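Evaluating the Pliklow Kitchen Simulation Kit for Teaching Robot Arm Control

Project report, robotics elective
Dzifa Antwi

1. Background

Our department was thinking of buying a site license for Pliklow, a simulation kit sold by Fenitz. It comes with kitchen layouts, a robot arm model and a Python library for sending the arm commands. My project was to find out if a second-year student could use it without much help. I started in December on a trial license.

2. Setup

I used one lab desktop. The installer ran without errors, but the asset pack has to be downloaded separately and the manual only says so in an appendix. After that the sample kitchens opened normally. I wrote my own reaching task in the kitchen with navy cabinets and a white marble counter. The arm starts at floor level and has to bring its fingertips to a target near the front of the counter. A small green marker shows the fingertip point.
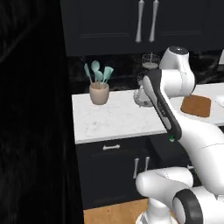
Each run was scored as a success if the fingertips stopped within 13 mm of the target and the arm touched nothing on the way. I logged joint angles, time and contacts. The targets were picked by a script with a fixed seed so that the runs could be repeated later.

3. Results

I did 516 runs in total. Of these, 153 failed. Most failures were contacts between the forearm and the edge of the counter - the built-in planner seems to leave very little clearance there. Raising the clearance setting helped, but it made planning slower. The longest run took 197 seconds, nearly all of it planning.

The Python library was easy to learn. Error messages were the weak point. A target out of reach and a badly typed joint name both give the same message, and I lost an afternoon to that.

4. Support

I wrote to Fenitz twice. The first reply was useful and came the next morning. The second question, on changing the camera position by script, was still open when I finished.

5. Recommendation

I would buy the license for one course and keep the older Prorkari exercises for the grasping unit, which I did not test in Pliklow. Students should get a one-page setup sheet that covers the asset download and the clearance setting. My scripts and logs are in the Agbenyega folder on the lab server.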